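Module 4 – Évaluer une offre de manipulation bimanuelle : le kit Presska

Notes de cours, séance de février. Intervenant : Normunds Adomaitis.

Prérequis : module 2 (cinématique directe, repères outil) et module 3 (préhenseurs à mors parallèles).

4.1 Objet de la séance

On étudie l'offre Presska du point de vue de l'acheteur technique. Le kit est distribué par Clirnell et comprend deux bras montés sur une base commune, un préhenseur à deux doigts par bras, une caméra de tête, le câblage et une licence logicielle. La version examinée est celle livrée à l'atelier Rillwood pour des essais de manipulation de linge. Le vêtement est un bon objet de test : il n'a pas de forme stable, il s'occulte lui-même et sa position de saisie ne peut pas être tirée d'un modèle CAO.

La fiche produit annonce un rayon d'action de 700 mm par bras et une charge allant jusqu'à 2 kg. Ces deux valeurs ne sont pas simultanées. La charge maximale est donnée bras replié ; à pleine extension, la documentation technique renvoie à une courbe de déclassement qui figure en annexe et non dans le document commercial. Demander systématiquement cette courbe avant toute comparaison.

4.2 Décomposition de la tâche

La tâche de référence consiste à vider un panier article par article. Elle se découpe en quatre phases : approche au-dessus du panier, choix d'un point de saisie, fermeture des doigts, extraction verticale. Le second bras peut rester en attente, maintenir le panier ou reprendre l'article en vol. Le kit laisse ce choix à l'intégrateur – aucune stratégie n'est imposée par le contrôleur.

Le dégagement au-dessus du bord se règle par un paramètre unique, fixé à 300 mm dans la configuration de livraison. Cette valeur convient à un bac profond. Pour un panier bas, elle allonge la trajectoire sans bénéfice et mérite d'être réduite lors de la mise en service.
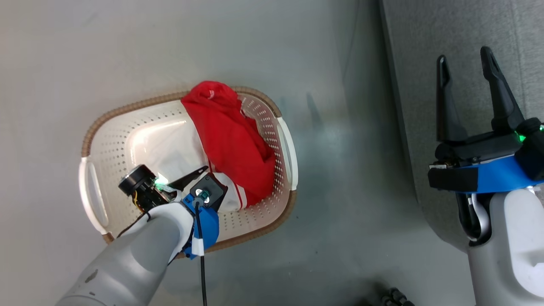 Le critère qui départage les offres sur ce type de tâche est la séparation des articles, plus que la vitesse de déplacement. Un logiciel de segmentation fondé sur la couleur donne un résultat flatteur lorsque le contenu s'y prête : un vêtement rouge vif posé en partie sur un vêtement blanc, dans un panier dont l'intérieur est lui aussi blanc, se détoure sans difficulté pour l'article du dessus. L'article blanc pose le problème inverse, son contraste avec le fond étant faible, et une zone à fines rayures rouges peut être rattachée à tort au vêtement voisin. Il faut donc exiger du fournisseur des résultats par article et par combinaison de teintes. Un taux de réussite global n'a pas de valeur contractuelle s'il ne précise pas la composition des lots.

4.3 Points à vérifier sur le matériel

Préhenseur. Les doigts sont longs et fins, ce qui facilite l'accès entre deux épaisseurs de tissu. En contrepartie, la rigidité latérale diminue et l'effort de serrage effectif en bout de doigt est inférieur à la valeur mesurée à la base. Relever les deux.

Câblage. Contrôler le rayon de courbure au poignet sur toute la plage de rotation, puis l'absence d'accrochage sur le bord du contenant. Une boucle libre près du poignet est acceptable en laboratoire. Elle ne l'est pas en exploitation sans gaine ni bride.

Perception. Les surfaces plastiques brillantes produisent des reflets qui perturbent l'estimation de profondeur. Refaire l'étalonnage avec l'éclairage du site, et consigner l'heure des essais si le local reçoit la lumière du jour.

Zone commune. Les volumes de travail des deux bras se recouvrent. Le contrôleur Presska gère l'anticollision entre bras par arrêt du mouvement le moins prioritaire ; le contenant n'est pas modélisé par défaut et doit être déclaré comme obstacle.

4.4 Conditions commerciales

La garantie couvre 12 mois, pièces et retour atelier compris. Les doigts sont classés consommables et exclus. L'offre concurrente de Žukauskas les inclut, mais facture séparément le module de perception. La comparaison se fait donc à périmètre égal : kit complet, perception, pièces d'usure, formation des opérateurs.

Clirnell propose en option une mise en service sur site. Le devis ne mentionne pas le réglage sur les articles du client, à faire préciser par écrit.

4.5 Travail demandé

Rédiger un protocole de réception de deux pages au maximum pour le kit Presska, appliqué au vidage d'un panier de linge mélangé. Le protocole indiquera la composition des lots d'essai, la définition d'une saisie réussie, le traitement des saisies multiples (deux articles extraits ensemble) et les conditions d'arrêt. Joindre la liste des questions à adresser au distributeur, classées par ordre de priorité.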